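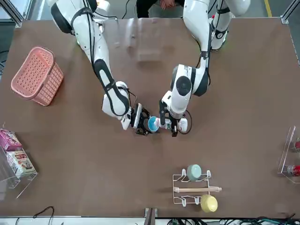
A cup with a blue rim next to a white mug.

Cups and mugs do the same job, but they are made in different ways. Most mugs have thick walls and a handle. The thick walls slow down the heat, so cocoa stays warm longer and your fingers stay comfortable. Many mugs are made of clay baked in a very hot oven called a kiln.

A cup can be thinner and lighter. Plastic cups don't break easily, so they are good for picnics and for small children. 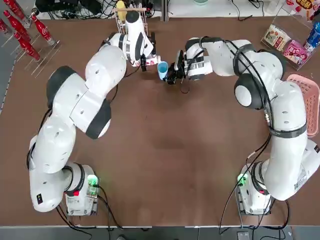 The rim is the top edge of a cup, the part that touches your lips. It should be smooth all the way around. Some makers give the rim its own color - the light blue cup has a darker blue one, so the edge is easy to see when you pour. Stop pouring a little below it and you won't spill.

After a drink, wash the rim first. Then wash the inside, and the handle if there is one. Put the cup upside down in a dish rack so the water can run out. Leave a space of 2 fingers between cups - air has to get in to dry them.

Try it at home: find the thickest cup in your kitchen and the thinnest. Which one is heavier?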